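Container gardening

Container gardening is the practice of growing plants in pots, troughs, tubs or other vessels instead of in open ground. It is used where there is no soil to plant in, where the soil is unsuitable, or where plants need to be moved during the year. The term covers both outdoor growing on balconies, patios and roofs and the keeping of plants under glass or indoors, although some writers reserve it for outdoor use and treat houseplants as a separate subject.

Background

Plants have been grown in vessels since antiquity, mainly where a tender species had to be sheltered in winter. Fired clay remained the usual material for several centuries. Moulded plastic pots came into general nursery use in the second half of the twentieth century and changed the trade considerably, as they were light, stacked closely and could be made to uniform sizes. The sale of plants in growth all year round, now normal in garden centres, depends almost entirely on the container-grown stock that this made possible.

Containers

The main properties of a container are its volume, its depth, the permeability of its walls and its drainage. Volume sets the amount of water and nutrient held in reserve. Depth affects how the water is distributed: in any pot of growing medium a saturated layer remains at the base after draining, and the height of this layer depends on the medium and hardly at all on the pot. A shallow container therefore has a larger share of its contents waterlogged than a deep one filled with the same mix.

Unglazed clay loses water through its walls. This cools the roots in summer but increases the need for watering, and the material may flake or split in frost. Glazed clay and plastic lose water only from the surface and the drainage holes. Timber insulates well but decays from the inside unless lined. Metal heats quickly in direct sun and is normally used with an inner liner.
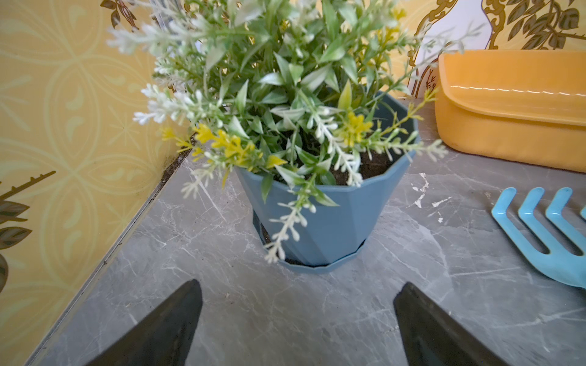 Tapered walls are common because they let the root ball slide out whole at repotting. Vessels with a narrow neck or an inward-curving rim make this difficult, and long-lived shrubs planted in them often have to be cut out. Saucers protect the surface beneath and catch surplus water, which should be emptied within an hour or so of watering unless the species tolerates wet roots.

A layer of stones or broken pot at the base was long recommended as an aid to drainage. It has the opposite effect in most cases, as water does not pass readily from a fine material into a coarse one until the fine material is saturated. A single piece of mesh over each hole is enough to hold the medium in place.

Growing media

Garden soil is rarely used alone, as it compacts under repeated watering. Loam-based mixes combine sterilised loam with sand or grit and an organic component. They are heavy, hold nutrients well and suit permanent planting. Soilless mixes are lighter and were for many years based on peat, now widely replaced by coir, composted bark and wood fibre. These substitutes dry at the surface while still moist below, so that surface appearance is a poor guide to watering.

Nseir (Walid Nseir, The Potted Garden, Gilchrist) divides media by air-filled porosity, measured after free drainage. His scheme places seed mixes at the low end, general potting mixes in the middle and orchid bark at the high end. Bianchini uses a similar division but measures at a fixed depth, and the two sets of values cannot be compared directly.

Watering and feeding

Watering by hand remains the most common method. Enough is given for a little to run from the base, and the surface is then left to dry to a depth suited to the species. Mixes that have dried out completely may repel water, which then runs down the inside wall of the pot and leaves the centre dry. Standing the container in water until the surface darkens is the usual remedy.

Hard water gradually raises the pH of the medium and leaves a white deposit on clay. Rainwater is preferred for camellias, blueberries and other lime-hating plants.

Nutrients are lost each time water drains away. Controlled-release granules mixed in at planting last for one season in most climates - less in hot conditions, as release depends on temperature. Liquid feed is applied during active growth and is usually stopped in September for hardy shrubs, so that soft growth is not produced before the frosts.
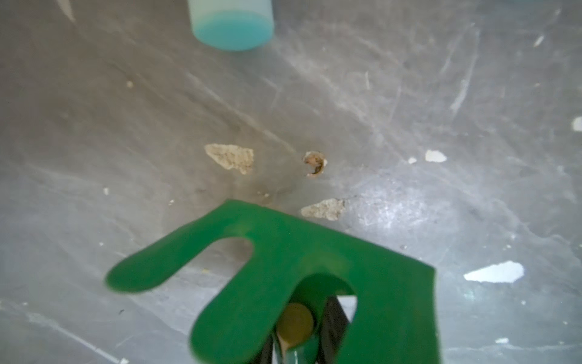
Weight and siting

The load on a balcony or roof is governed by the saturated weight of the planting, which may be far greater than its weight when dry. The Pallstead roof garden, often cited in this connection, was planned with 2,000 litres of loam-based mix. The plan was revised before planting, and 1,020 litres of a lighter bark mix were used, with the larger troughs placed over the supporting walls.

Wind is the other main limit on exposed sites. It dries foliage, and it can overturn tall plants in narrow-based pots. Square-sided containers are more stable than tapered ones of the same capacity.

Routine care

The surface of the medium is loosened from time to time to break up crusts, algae and moss. Small hand tools are adequate, and the work is kept shallow to avoid damage to surface roots. Established plants too large to repot are top-dressed in spring, with the upper few centimetres of medium removed and replaced.

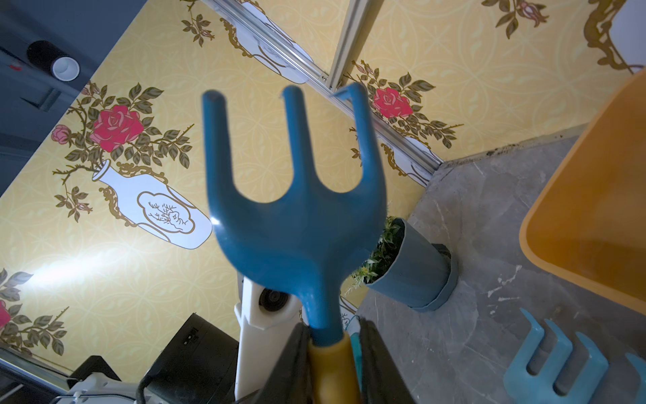
See also

Hydroponics
Raised bed
Root pruning
Window box

References

Bianchini, Cosimo. Media and Moisture in Pot Culture. Skundley.
Nseir, Walid. The Potted Garden. Gilchrist.
Pallstead Roof Garden: Planting and Load Notes. Retrieved 2023-05-09.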